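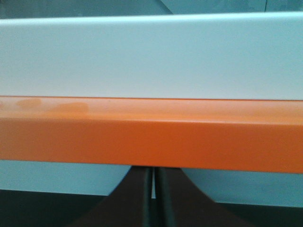

一、调音

鼓机没带。

Ebuka在后备箱翻了两遍,翻出一条毛毯,一包潮掉的花生,三根不知道通向哪里的线。没有鼓机。Ngozi站在Stornden后门的雨棚底下,手插在兜里,不说话。她不说话的时候最吓人。

“在排练室。”Ebuka说。
“我知道在排练室。”
“我以为Osaze拿了。”
“我哥今天连自己的鞋都差点没拿。”

离开场不到一小时。排练室在Hestden那边,过桥,堵车,来回赶不及的。Tanko Edet从门里探出头,头发还是湿的,问到底还调不调音,调音师要去吃饭了。

调。先调人声。

Ngozi上台,对着话筒喂了一声,自己的声音从墙那边慢慢爬回来,又冷又大。她唱了半句《Zinar》,停住。没有那个底鼓,这首歌就像没有地板。四年了,每次都是那个声音先进来,咚,她才知道该在哪儿吸气。

“低频切一点。”她说。其实低频没问题。

二、Osaze

Osaze是坐夜班大巴来的,背着合成器,像背一个睡着的孩子。听说鼓机的事,他哦了一声,蹲下去插电源。

“你就哦?”
“那你要我怎么样。”

他们两个从小这样。小时候抢一台卡带机,他拆,她唱,妈妈在厨房喊小点声小点声。后来他写曲,她写词,谁也不当面说对方写得好。上个月他在电话里说,Olatunji那边有个录音棚的活儿,固定工资,九月就去。她说挺好的。挂了电话,在楼道里坐到灯灭了又亮,亮了又灭。

这件事到现在没跟Ebuka讲,也没跟Tanko讲。今晚演完再说吧。或者明天。

“我可以现敲。”Osaze说。
“敲什么?”
“底鼓。合成器上搓一个出来,左手敲。右手弹和弦。”
“整场?”
“整场。”
“你左手那么烂。”
“所以你要等我。”

三、后台

后台就是一条走廊,一张沙发,一面写满名字的墙。Ayodele Eze来了,场地是她的,进门就报数:“门口大概100个了,还在进。”

100个。他们第一次演出,来了六个人,两个是走错的。

Tanko在吃那包潮花生。Ebuka在给吉他换弦,换到第二根断了,骂了一句,再换。Ngozi描眼线,手有点抖,左边描粗了,只好把右边也描粗。再描,左边又细了。算了。

Ayodele把信封放在沙发扶手上。“先给你们一半,2,000。剩下的散场结。”
“谢谢姐。”
“别谢,上次那个乐队砸了我一个监听,你们别砸就行。”

她走了以后没人碰那个信封。Osaze靠着墙,左手在大腿上敲,咚,咚咚,咚。慢了。再来。咚,咚咚,咚。嘴里还数着,数错了就从头数。

Ngozi看着那只手。指甲剪得很短,虎口有一道烫的疤,焊线焊的,那年冬天他们没钱买新的,他把一台坏掉的旧琴修了整整一礼拜。修好那天出来的第一个声音难听得要命,像牛叫。他们就拿那个牛叫写了第一首歌。

“哥。”
“嗯?”
“没事。第三首你别抢。”
“我什么时候抢过。”

四、上台

灯灭了。

人群的声音先是一片,再碎成一个一个的。有人吹口哨,有人喊Ebuka的名字,喊错了调。烟机喷得太早,Tanko咳了一声,正好咳进话筒里,下面笑。

Ngozi握住话筒,等。

等那个咚。

没来。她往左看,黑乎乎的,只看见合成器上几个小红点,和她哥哥弯着的背。他也在等。他在等她吸气。

以前都是反过来的。

她吸了一口。很深,话筒都听见了,整个场子都听见了。

咚。

慢了半拍,也可能不止。Ebuka的吉他跟上去,Tanko的贝斯像一辆货车从地底下开过来,地板在抖。她开口,第一句歌词想好的全忘了,唱出来的是旧的那版,楼道里写的、后来划掉的那版。Osaze在黑里猛地抬起头。

他听过这一版的。只听过一次。

左手没停。咚,咚咚,咚。越来越歪,歪得全场的人都跟着它歪,头点在不该点的地方。前排有个女孩闭着眼晴,嘴巴在动,跟着瞎唱。Ngozi冲她唱完了副歌,再转过身,对着那几个小红点唱第二段。

唱到“九月”那两个字,她没有躲开。

Ebuka弹着弹着看了她一眼,又看了Osaze一眼。Tanko也停下来不晃了,手指还在弦上走。

底鼓空了一拍。

然后又回来了,比刚才重。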